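Home | Issues | Authors | Submit | Search | Contact

4. Comparison of finger pads on the hand-held gripper

4.1 Aim

The hand-held gripper described in Section 3 was built so that one linkage could carry different finger pads without any change to the body. This section compares the two pads that we used for most of the work, called Eltetti and Humby after the moulds they were cast in. The Eltetti pad is the softer of the two and has a plain face. The Humby pad is made from a harder mix and has shallow cross grooves. Both are the same length and fit the same finger mounts, so the opening between the tips is unchanged when one is swapped for the other.

We wished to know whether the softer pad reduces slip on small round items, and whether any gain is lost on larger or heavier household objects. A second question was whether the choice of pad alters how the operator approaches the object, as this affects how useful the recordings are for training a controller.

4.2 Test conditions

Trials were held in furnished rooms and at kitchen tables as well as on the bench. Earlier bench trials on a bare, flat board gave very few failures with either pad and did not separate them. A loose cloth is a harder surface to work on. The finger tips can catch a fold as they close, and a round item may roll along a crease before contact is made on both sides. We therefore used cloths in all of the home trials and did not smooth them between attempts.

Each operator was given the gripper with one pad type fitted, made a full set of attempts, and then repeated the set with the other. The order was switched from one operator to the next. Operators were told to close the fingers at a natural speed and to lift the object clear of the surface. No instruction was given on the direction of approach.

An attempt was marked as a success if the object left the surface and stayed between the pads until it was set down. Attempts in which the cloth was lifted together with the object were marked separately and are not included among the successes. After removal of recordings with a lost camera signal, 3134 attempts remained. Of these, 874 were made on small fruit, the group on which the two pads differed most.

The wrist camera was fixed above the linkage and looked forward over the fingers. Its position was checked against the rivets at the finger mounts before each set, and the set was started again if the mount had moved. Figure 4 gives the camera view in one of the home settings, with a kiwi fruit and a mandarin on a checked cloth and a red flask further back.

4.3 Results

The softer Eltetti pad gave fewer slips on small fruit. The difference was clearest for smooth-skinned items, where the Humby pad tended to push the fruit forward out of the grip when contact was made in front of its widest point. On rough-skinned items the two pads were close, and we do not claim a difference.

On tall items the order was reversed. The Eltetti pad bent under load and let the object tilt as it was raised, above all when the operator had gripped it well above its centre of mass. The Humby pad held such items upright more often. Its grooves did not appear to help, and a version with the grooves filled in behaved much the same in a short check made by the second author.

Cloth pick-up was more frequent with the Eltetti pad. The soft edge spreads on contact and draws a fold in between the tips – this was seen with every cloth we tried. Operators who noticed it began to close the fingers slightly higher, and the number of such events fell in the later part of their sets. This change in habit is a source of bias, and the switching of pad order removes it only in part.

4.4 Camera view

In the forward view the linkage arms and the brackets behind them hide part of the table on both sides. Small items close to either arm may be partly covered until the gripper is turned. In Figure 4 the mandarin lies partly behind the left bracket, while the open gap between the blue pads gives a clear view of the cloth. The Zaredden controller, which takes its target from the region between the tips, is little affected. The Mfaume controller uses the whole image and lost track of partly hidden items more often. We tried a higher camera mount for 2 of the settings, but the tips then appeared too small for the pad edge to be located well, and the lower mount was kept.

Figure 4. View from the camera on the hand-held gripper in a home setting, blue finger pads fitted.

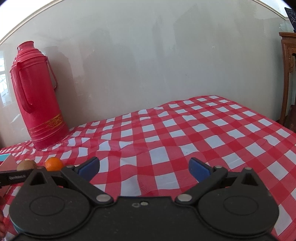
4.5 Limits of the comparison

All pads were new at the start of the trials. Wear was not measured, and the softer mix can be expected to wear faster. The force at the tips was set by the operator's hand and was not recorded, so the slip counts reflect the pad and the operator together. A motor-driven version of the same linkage would remove this effect and is being prepared.

Reader comments (3)

Nyokabi Waweru
Were the pads wiped between sets? We had a soft pad lose much of its grip after handling citrus, and a quick clean with alcohol brought it back. It would be good to see this stated in 4.2.

Ilze Navickas
The result on tall objects matches ours. Did you try a stiff backing plate behind the soft pad? That cured most of the tilt for us – the cost was a slightly smaller opening.

R.
Section 4.4 says the higher mount was dropped because of the pad edge. Would a longer lens at the same height not have solved that?

Previous section | Next section | Contents | Back to top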